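Timura folding table, light blue, as a work table for a student robot club

Reading time: 4 min

I help with a robotics club for older students in Stulivthorpe. This spring our project is laundry: the two-arm robot must pick up clothes, one after another, and put them on a table for folding. For this we needed a table which is light, not expensive, and can be put away when the evening is over. We bought the Timura folding table in light blue, and we have used it since the beginning of the term.

First the good points. The legs open easily, and a student can do it alone in less than a minute. The feet have dark rubber ends, and on our floor of smooth tiles they hold well. When the arm pulls a shirt across the top, the table stays where it is. Our old Borley table moved a little each time, and then all positions were wrong and the students had to measure again.

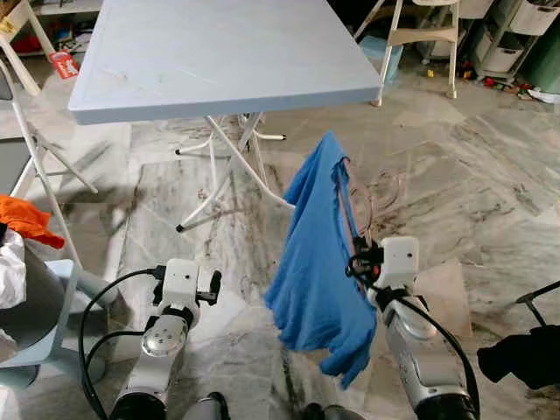

The color was a matter of discussion in the club. A pale blue top is pleasant for people, but our program has to separate the cloth from the background. Orange and navy are found without any problem. With the blue clothes we had much more trouble in the first tests, and white shirts are also not so easy in the evening, when the light is from the ceiling only. The students changed their color settings 4 times before they were satisfied. If you work with cameras, I advise you to think about this before you order.

The top is smooth, and thin cloth slides on it very nicely. It also takes marks. After one month we had smudges and small scuffs which do not go away with a wet cloth. I tried soap, also without success. For a club this is not important, but for a dining room I would be disappointed.

The height cannot be changed. For our arms it is a good height, but the reach to the far corner is at the limit, so we turn the table at an angle to the robot and work mostly at the near edge.
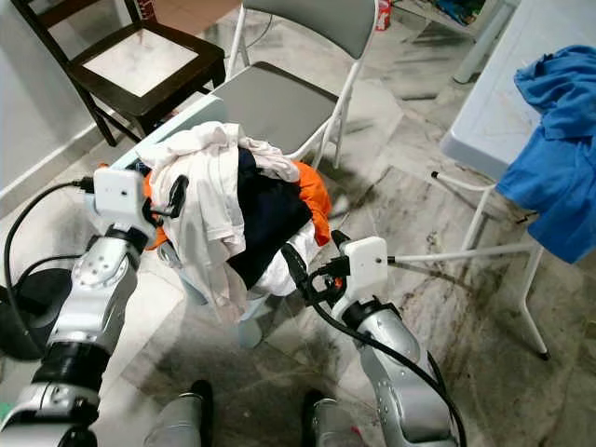

One more remark about the edge. It is not very round, and a heavy garment which hangs over it tends to stay there. A light T-shirt can fall down when the gripper opens too early. Last year a student team from Kettler told us they put tape along the edge, and we will try the same in May.

I give it 4 of 5. I would buy it again, maybe in another color.

Comments

We have the same table in our school lab. The hinge became stiff after the summer, a drop of oil helped.

Do you pick from a pile or from single clothes? Our team is still fighting with the pile, two pieces come up together very often.

Reply from the author: From a pile. We have the same difficulty. The students now lift slowly and check again before they move to the table.

Good review, but I miss the weight of the table.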